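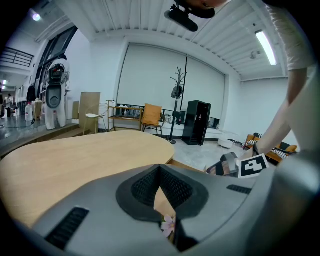 A small pink flower and a light wooden table.

Porkari Soup Kitchen Opens Second Dining Room
Feb 25, 2020

The soup restaurant Porkari has opened a second dining room on Wiegand Street, two blocks from the first one. The new place has 75 seats and serves lunch and early dinner. Until now, guests often had to wait outside at noon, also in the cold months.

Owner Ulla Vuorinen signed the lease in December. The rooms belonged before to a bakery, and she kept the old bread oven. It is now used for the dark rye rolls that come with every bowl.

"We sold 200 bowls on the first day, and the salmon soup was finished before two o'clock," Vuorinen said. "For the second day we cooked 300."

The menu is short. There is salmon soup with dill, pea soup with smoked pork, and a beet soup without meat. A fourth soup changes every week. A bowl with bread and butter costs 10 dollars, the same price as in the first restaurant. Children can order a half bowl.

Coffee comes from the local roaster Votari, who also delivers to the first restaurant. Tables for larger groups must be reserved by phone. The kitchen takes the last orders at seven in the evening.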